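Getting Back on the Trail After a Bad Fall
Speaker notes, Masaru Sekiguchi

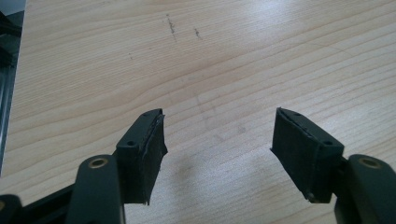 Speaking time: 30 minutes, plus questions

Opening

Thank the Ogura Trail Club for having me. Say who I am. I have ridden mountain bikes most of my adult life and I have led the Thursday rides at Ogura for a good part of that. I am not a doctor or a physical therapist. What I have to say about bodies is what happened to mine, and what I have picked up from other riders who got hurt.

Ask for hands: who has come off hard enough to miss a month of riding? Wait for the hands. Ask one or two people what they broke. Keep this short, people like telling these stories and it can eat the whole evening.

Say what the talk covers. First the crash, then the months when I couldn't ride, then how I went back. At the end, a few things I think the club should change on group rides.

The crash

It was in August, on the lower part of Drison, the section after the creek where the trail drops through the two rock steps. Most people here have ridden it. I had ridden it more times than I could tell you. Dry day, good light, new front tire.

I was riding alone. I had told my wife I was going to Grurow, which is on the other side of the valley. I changed my mind in the parking lot and didn't text her. Slow down here. This is the part I want people to remember.

On the second step my front wheel went into the gap on the left and stopped. I went over the bars and landed on my right shoulder and the side of my head. Broken collarbone, two cracked ribs, and a small fracture in one of the bones of my neck. I didn't know about the neck until the hospital.

What I did wrong afterward: I got up. I took my helmet off. I tried to straighten the handlebars. I walked downhill for a while with the bike, then left the bike and kept walking. I remember being annoyed about leaving the bike.

What I should have done: stayed where I was, kept still, called for help. I had a phone and I had signal. It didn't cross my mind that my neck could be hurt, since it didn't hurt much compared with the shoulder.

Two riders coming up found me sitting on the log by the gate. One of them had done a wilderness first aid course. She made me lie down and held my head until the ambulance crew got to us. She did it the whole time, and her arms were shaking by the end. I didn't know her before that. We ride together now.

If anyone asks how long the wait was: it felt long. I didn't look at a watch.

The hospital and after

Keep this section plain. Don't go through every scan.

They put me in a hard collar. The fracture was stable, so no surgery on the neck. The collarbone was plated. I went home in the collar and wore it until the surgeon was happy with the pictures.

Things that were hard that I hadn't expected:

Sleeping. I slept in a recliner my brother-in-law brought over in his truck. I couldn't get comfortable on my back and I wasn't allowed on my side.

Looking down. You can't see your plate in a collar. I ate a lot of sandwiches.

Being driven. Every bump in the road. I asked people to take the long way to avoid the railroad crossing.

Being at home in good weather. The club chat was full of ride photos. I muted it for a while, then I felt bad about that and turned it back on, then I muted it again. If you have a friend who's hurt, send them a message that isn't about riding. Or go over and sit with them. Some people did, and I was grateful even on days when I wasn't much company.

I also want to mention my temper. I was short with my family. I'm not proud of it. My wife had spent part of that afternoon thinking I was at Grurow while the hospital was trying to reach her from the other direction. She had a right to be angry and she held it in until I was out of the collar. Then we talked about it. She said I could mention this tonight.

Going back

The surgeon cleared me to ride on smooth ground first. He was clear about what he meant by smooth. Paved path, no curbs.

First ride: the path along the river, flat bars, flat pedals, 30 minutes. I was worn out and very happy. Second ride was the same path and I was bored by the halfway point. I had to watch that. Being bored was when I was most likely to do something stupid.

My physical therapist gave me work to do for the neck and the shoulder blade. I won't demonstrate it here, and please don't copy somebody else's exercises after a neck injury. Get your own. I'll say that I did mine every morning and that I skipped them when I traveled, and I could feel the difference when I came home.

Order I went in:

River path.
Gravel road up to the reservoir and back down the same way, on the brakes.
The green loop at Grurow, with one other rider, walking anything I didn't like.
The green loop again, riding all of it.
Upper Drison, turning off before the creek.

I stayed at upper Drison a long while. I told people I liked the climb. The truth is I was scared of the lower section. I'd get to the turnoff and my hands would go tight on the bars. My braking got bad, too much front, too late, so I was riding worse on easy ground than I had before the crash.

What helped was a skills session with a coach over at Dollby. He put me on a low wooden box and had me roll off it until I stopped looking at my front wheel. It was dull and it worked. If you're coming back from a fall, pay for a lesson. Most of us would spend the same money on a part we don't need.

Then I walked lower Drison on foot, without the bike. I went with a friend. We stood at the second step and looked at the gap. It was smaller than I had it in my head. I still didn't ride it that day.

I have ridden it since. I went to the right. I don't ride it every time, and when I'm tired I take the go-around. The go-around is a good trail.

Pause here. Drink some water.

Gear, briefly

People always ask about gear so I'll deal with it now.

Helmet. Mine was cracked through on the right side. I replaced it. If you've hit your head in a helmet, it's finished, even if it looks fine. I've seen people at this club riding in helmets that have been down the hill more times than they have.

Neck braces. I asked my surgeon and he said to talk it over with somebody who could fit one properly. I don't wear one on our trails. I'm not telling anyone what to do about that.

Phone. Carry it on your body. Mine was in my back pocket, which was luck. A phone on the handlebars goes wherever the bike goes.

Emergency card. I now keep a card in my pack with my name, my wife's number and my medication. It took me no time to write.

Bars and levers. After the crash I moved my brake levers up a little to take the load off my wrists. Small change, made a difference on long descents. Not for everyone.

What I'd like the club to do

I've sent these to the ride leaders already. Say that, so it doesn't look like an ambush.

One. Text somebody the trail name before you start, and text again if you change it. I know it sounds like something your mother would say. I didn't do it.

Two. Every group ride has a last rider who knows they are the last rider. On the Thursday rides we've been loose about this and that includes me.

Three. If somebody comes down on their head or can't tell you what happened, they don't get up and they don't get moved unless they're in danger where they are. Somebody stays with them. Somebody else calls, and somebody goes to the gate to meet the ambulance. The leader should hand out those jobs by name.

Four. First aid course. It costs $80 a person if we can fill a class. I'd like the club to pay for four ride leaders to begin with and see how it goes. There's a sign-up sheet at the back for anyone who wants to come and pay their own way.

Don't get drawn into the argument about closing lower Drison. If it comes up: I don't want it closed. I'd like a sign at the turnoff that says what's ahead, with an arrow for the go-around. The land manager would have to agree to it.

Closing

Thank the two riders who found me. They may be in the room, check first whether they want to be pointed out.

Questions. Likely ones:

Does it still hurt? Some mornings, in cold weather, mostly the collarbone.

Would you ride alone again? I do, on easy trails, and my wife knows which one.

Did the bike survive? Bent bars and a bent rotor. Somebody from the club went up the next day and brought it down for me, and I never found out who. If it was you, I owe you a beer.

Remind people about the sign-up sheet, and that the parking lot gate gets locked after the meeting, so please don't leave cars there overnight.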